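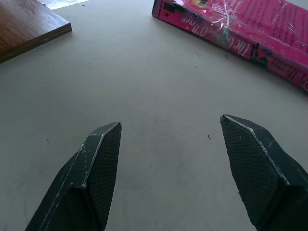 The grippers close now. Both of them, on command, and on the same object if you ask nicely. It took most of October to be able to type that.

For those who skipped the last post: two arms, one long table by the window in the shared workshop, and a goal so modest I'm embarrassed to say it at parties. Pick up a book. Put it on a little wooden stand. Go home.

The trouble with a book is that it's flat. A bottle practically volunteers. A book lies there with its whole weight on the table and dares you to get a finger under it, and ours is wrapped in clear plastic, which the vision code treats as a personal insult. Move a lamp and the plastic gets a new white streak, and as far as the software is concerned you now own a different book. Analyn Manalastas suggested taking the wrapper off. I told her that was cheating. She has brought it up since.

So I've been tuning the approach angle. The log says 727 attempts since I started counting properly, and I'd rather not discuss the ones before that. My favorite failure is the slow shove, where the fingers meet the spine a hair too low and escort the whole thing politely toward the edge of the table.
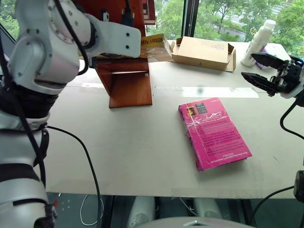 Cable routing is the other half of the job, and the half I keep putting off. Darnell Ambrose lent me a bag of 40 clips and I've used four. Every time I get the slack right for the elbow, the wrist wants more of it, and I end up under the table with a flashlight, rethinking my hobbies.

The planner is new too. I dropped Jeltov after it spent a whole evening insisting the stand was inside the table, and moved everything over to a thing Knut Meinecke wrote called Cilis. It has no manual. It has Knut, who answers messages at 2 a.m. with one word, usually "units." He's been right every time so far, and I was in degrees every time.

Next up is grip force. The finger pads have a good bite to them, but too much squeeze crumples the plastic and too little drops the book on its corner. I have a number that works on the left arm. The right arm has its own opinions, and I'm starting on those tomorrow after dinner.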